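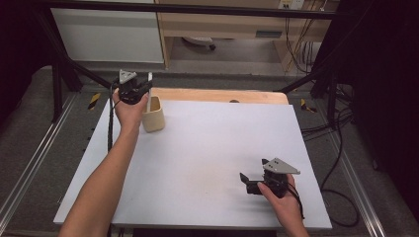 Collecting demonstrations at Lultesholm
Posted by Fengying Ren, Jun 18, 2024

The Lultesholm group has completed the first stage of its work on gathering examples for the Nurnholm learning system. The target set in February was 200 accepted demonstrations of small handling tasks, each performed by a person holding a gripper in either hand. I am responsible for the recording schedule and set out our present practice for colleagues at Evis, who will begin their own collection shortly.

Length of sessions
A session is limited to 58 minutes. Operators tire before they notice it, and the later recordings then show hurried closing of the jaws. We schedule no more than 2 sessions per operator in a day.

What the grippers record
Each gripper carries its own camera, and its view is stored with the demonstration. Both fingers should remain visible, with enough of the white board beyond them to show what lies ahead. A pale object on a pale surface is a harder case for the system, and we have kept such cases in the set.

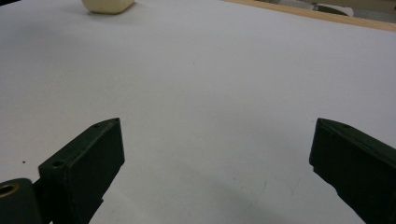 Review and rejection
Every recording is watched once at full speed by a person other than the operator. Pešek, our labelling tool, holds the verdict and a short note. Hesitation is accepted. A demonstration in which the operator speaks to a colleague and loses the thread of the task is rejected, and roughly 9 in every hundred have been lost in this way.

Evis staff may request the operator guidance from me in writing. The second stage will use the same board height and the same naming of files.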